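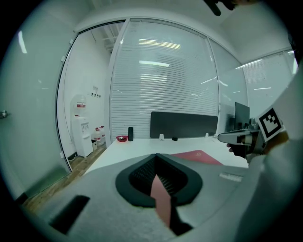

Rules for Robots, and for the People Who Teach Them

A robot that can pick up a cup had to learn how from somewhere. One way is for a person to do the job while holding a gripper, the part that works like the robot's hand. The person's movements are recorded, and a computer studies them later. A robot may need hundreds of tries at one job before it gets good at it. One set of lessons about putting away spoons has 882 tries in it.

Because people and machines share the same room, there are rules. Grown-ups call some of these rules "standards." A standard is a set of instructions that many people have agreed to follow, so that a robot made in one town is as safe as a robot made in another.

Rule 1: Keep fingers out of the gap

A gripper closes when it is told to. It can't always tell a sponge from a thumb. Hold it by the handle and keep your other hand away from the tips. Soft finger pads help, but a soft pad can still pinch.

Rule 2: Know where the stop button is

Every robot arm that moves by itself should have a stop button that is easy to reach. Before anyone starts work, they find the button and press it once to check it. Sânziana Pană teaches new workers at a robot workshop called Kidbridge, and she makes them find it from three different spots in the room.

Rule 3: Look after the markers

Some tools wear a square with a pattern of black and white blocks. It looks like a puzzle, but it is more like a name tag. A camera can use the pattern to work out where the tool is and which way it is tilted. Don't cover a marker with your hand or put stickers on it. If it gets scratched, tell someone.

Rule 4: Clear the floor

People who are watching their hands are not watching their feet. Bags go under the desk, cables go along the wall, and drinks stay away from the equipment.

Rule 5: Ask before you record

Cameras see more than the job. They can pick up faces, voices and papers left on a desk. Everyone in the room should know when recording is on, and anyone can say no. If a person walks in by mistake, that part is erased.

Rule 6: Take breaks

Holding a gripper is tiring, and tired people make sloppy lessons. At Kidbridge a turn lasts 21 minutes, then someone else takes over.

Who checks?

Usually one person is in charge of safety. Nelu Bratu does it at Kidbridge. His checklist has 43 lines – some are as short as "Lights on?" – and he goes through it every morning before the first turn. If a line can't be ticked, work waits until the problem is fixed.

Words to know

Gripper: the part of a robot that holds things.
Marker: a printed pattern that a camera can find.
Standard: a rule or set of rules that many people agree to use.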